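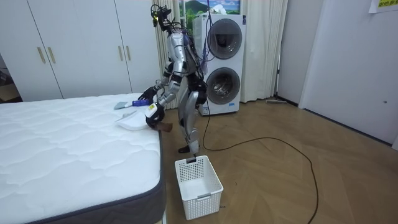

4.2 Brushing off the mattress top

1. Strip the bed and set the empty basket on the floor by the corner.
2. Lay the dustpan flat on the quilting near the edge, lip toward the brush.

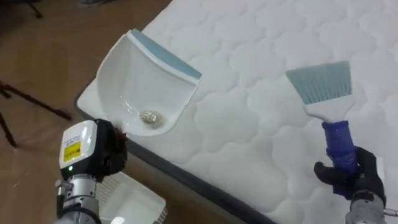 Fig. 9 -- Dustpan with blue lip, near the gray border

3. Brush with short strokes toward the pan. Keep the bristles low -- scraps catch in the stitched seams.

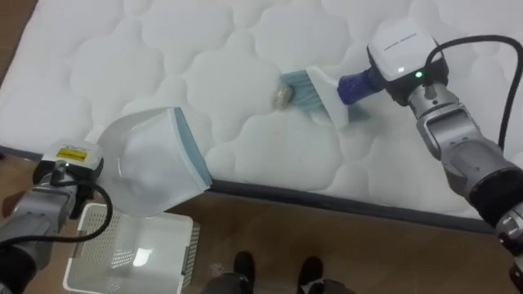

Press lightly. Hard scrubbing can pull the stitching.

CAUTION: Do not use water on a Prunura top. Wait 20 minutes before making the bed if you used a fabric spray.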